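Week 9: Open plan and what the surveys say

Reading for this week: the Sernville office study (all of it, including the appendix), and the two short chapters by Jacobs in the course pack. If you only have time for one, read the appendix.

Last week we looked at how firms came to take down their inner walls. Rent is most of the story and I won't go over it again. This week is about the claim that came along with the savings: that people who can see each other will talk more, and that people who talk more will do better work. Those are two claims, and most of what you will read runs them together.

Start with Sernville. The council moved 300 staff from small rooms into one floor, and asked them before and after how often they spoke to people outside their own team. The headline figure went up. Now look at the question as it was put: "Do you feel you have more chances to speak to colleagues?" A chance to speak is a different thing from a talk, and a feeling about chances is further off still. The second round was also sent out in October, when the new kitchen had just opened and everyone was being given free lunch on it. I would be in favour of walls coming down too, that month.

Then there is who answered. The report gives its results in per cent all the way through and you have to go to the appendix to find that 21 of the people who had complained about noise were moved to another building before the second round. They are left out. The authors call this "natural change in the sample". Make up your own mind.

Neveo, the furniture maker, paid for part of the work. That does not make it wrong, and I get tired of students writing "funded by industry" as if the essay could stop there. Say what the money might have changed. Here, I think, it changed what was asked. There is nothing on headaches, sick days or how long a hard task takes.

Jacobs is better, but watch her too. She sat in one office in Ziddale for over 10 weeks and wrote down what she saw. Her main point is that people put up new walls wherever old ones were removed – headphones, coat stands, a way of frowning at the screen. It reads very well. She gives no sign of how often she saw any of this, and a frown is whatever the watcher takes it to be.

On plain white surfaces and bare desks: the reading treats these as calming. I have not found a test of this that I would trust. The usual method is to show students photographs of rooms and ask how they would feel in them, and people are poor judges of that.

For the seminar, bring one sentence from either text that you think claims more than its evidence allows, and be ready to write a weaker one in its place. Half a page is plenty. Please don't bring me a list of general limits of surveys.
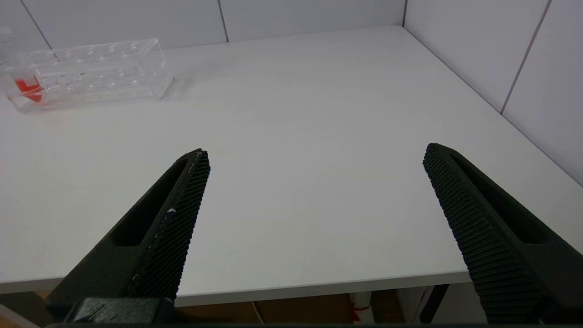
Pieter Visser thought the notes were too hard on Sernville: the council never set out to measure talk, he wrote, only to find out whether staff wanted their old rooms back, and on that question the answers were fairly clear.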